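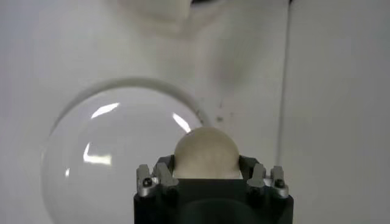 Visit to the Relmont Paper Mill

Pendo Mwakalinga and I drove out to Relmont in February to see the paper mill at Broltonitz. The mill runs one open day each winter, when the river is high and the big wheel can turn. We paid at the gate and joined a group of 18.

Our guide was Wafula Waweru, who has worked there since 2000. He started us in the rag room. The mill still makes part of its paper from cotton rags, which are sorted by hand and cut into strips. The room was cold and smelled of wet cloth. From there we went down to the beaters, where the rags are turned into pulp. It takes five hours to do one batch. The floor shakes a little when both beaters are on, and it was hard to hear the guide.

The vat room was the best part of the tour. Two papermakers were forming sheets with a mold and laying them on felts. Visitors could try it for four dollars. Pendo's sheet came out fine. Mine tore at one corner and I was told to drop it back in the vat.

Upstairs is the drying loft. The shutters on the north side are new, but the ropes and beams are old. Sheets hang for several days, longer if the weather is damp.

The shop sells writing paper, envelopes and a heavy drawing paper called Sutherland. I bought a small pack of the Sutherland. Cards only, no checks.

Parking is on the far side of the bridge and the path is muddy, so bring boots. The cafe closes early. We ate at the Drorka Inn, up the hill, where the soup was good and the service slow.

Posted 12 Feb 2014 | Contact | Copyright | Back to top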